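Stoveline Newsletter
Home News Projects Benches Archive Contact
Search this site Enter keywords Go

Gripper comparison on the two-arm bench: first results

2025-09-24

The Loltdale bench has been running the same job with two parallel grippers since the middle of August. One is the Varghese unit we have used from the start. The other is the Herberg unit that several readers asked us to try. The arms, the controller and the task scripts were the same for both. Only the gripper, its cable and the tool settings in the controller were changed between blocks.

The job is deliberately dull. A part sits at a known spot on the table. The arm approaches, closes, lifts, holds, sets the part back down and opens. The part is either a lidded cup, picked from the side, or a thin rod, picked near one end. The cup tests opening width and centering. The rod tests fingertip alignment and minimum closing gap, and it is much the less forgiving of the two.

We logged 2,203 cycles in all. Of these, 2,000 were scored. The rest were warm-up cycles, runs stopped by hand, and one block thrown out after a tool offset was entered with the wrong sign.

Mounting and cabling

Both units bolt to the same flange pattern, so no adapter plate was needed. Mass and center of gravity differ enough that the payload values must be entered again after a swap. Skipping that step does not raise a fault. The arm will sag slightly at the start of hand guiding and then recover, and the first few taught points will be low. We now write the payload file name on the run sheet before power goes on.

The cable run matters more than we expected. A cable that is too short pulls on the connector at the end of wrist travel. One that is too long gets between the gripper body and the table on low approaches. We settled on a single open loop from the gripper plug back to the joint, with no ties along its length, and checked it by jogging the wrist slowly to both ends of its range at working height.

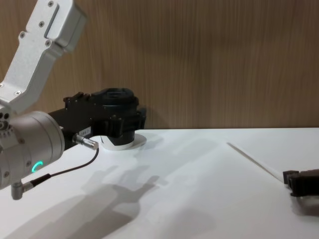

Seat the plug fully before tightening the collar. On two occasions the collar was threaded on while the plug was still slightly out, and the controller reported a gripper timeout several minutes into the run. The message gives no hint that the connector is at fault. After that we added a wiggle test to the setup list: open and close five times with the cable moved gently by hand, arm disabled, and watch for a dropped status bit.

Changeover from one gripper to the other took 18 minutes on average, including the payload update and a touch-off on the table. Most of that was the touch-off.

Results on the cup

There was little to separate the units on the cup. Both centered it well from a side approach, and neither produced a drop in the scored cycles. The Herberg unit opens wider, and this allows a sloppier approach path. The Varghese unit needs a path that is straight for the last part of the move, or one finger touches first and shifts the cup on its disc. The shift is small, but it adds up over repeated cycles if the put-down point is used as the next pick point. Anyone chaining cycles that way should re-home the cup at intervals.

Grip force was set to the lowest value that held the cup through the lift. Above that value the cup wall flexes, and the reported finger position stops being useful as a check for part presence.

Results on the rod

The rod produced nearly all of the failures. The scored cycles contain 459 rod picks in which the first close did not give a usable grip and the script had to retry. We had expected the split to favor the Varghese unit, whose fingertips meet more squarely. It did so at slow speed. At normal approach speed the difference was too small to act on, and height error at the table dominated everything else. A fingertip that arrives slightly high closes on air. One that arrives slightly low presses into the surface, trips the force limit and backs off.

Contrast was a second problem. A pale rod on a white table is hard for the overhead camera to segment under our lighting, and the arm shadows move across it as the arms move. We did not change the lighting during the comparison, so as to keep the blocks alike. For production use we would change the tabletop first.

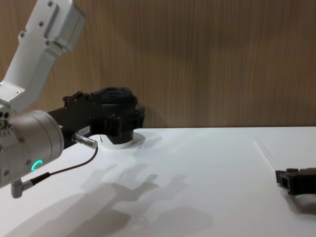
One reader who runs a similar cell wrote to object that a fixed touch-off before each block is not a fair basis for the rod figures. The table should be probed at each pick position, the letter argued, and the retries counted again with height error taken out. Otherwise the test is measuring the table and the arm, and the gripper only comes third.

We accept the point. The touch-off was done at one location only, near the disc, and the rod picks were some distance away on the other arm's side. A table that is level to the eye can still be out by more than the clearance we were allowing. The next set of blocks will probe at the pick position, and the height reading will go into the log with each attempt.

Controller notes

Three items for anyone repeating this:

The status poll rate for the gripper is set separately from the motion loop. At the default rate, a close-and-lift command can begin the lift before the "gripped" bit is read. We added a wait on the bit with a time limit. It costs a little cycle time and removed a class of false retries.

Run the second arm at its parked pose with brakes released only if the script needs it. Holding position under servo is fine for a short block, but it makes the logs harder to read.

Save the finger position at full close, with nothing in the jaws, at the start of every block. It drifts slightly as the unit warms up, and the rod check depends on it.
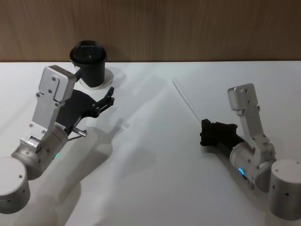

Two-arm bench at Loltdale, with the lidded cup on its disc and the rod by the right gripper.

Next steps

The probed-height blocks come first, using the rod only. After that we plan to repeat the rod picks with softer fingertips on the Herberg unit, at the same two speeds. The run sheets and the payload files for both grippers are available on request through the contact page. Please state which controller version you are using, as the payload file format changed between releases and the older one loads without a warning.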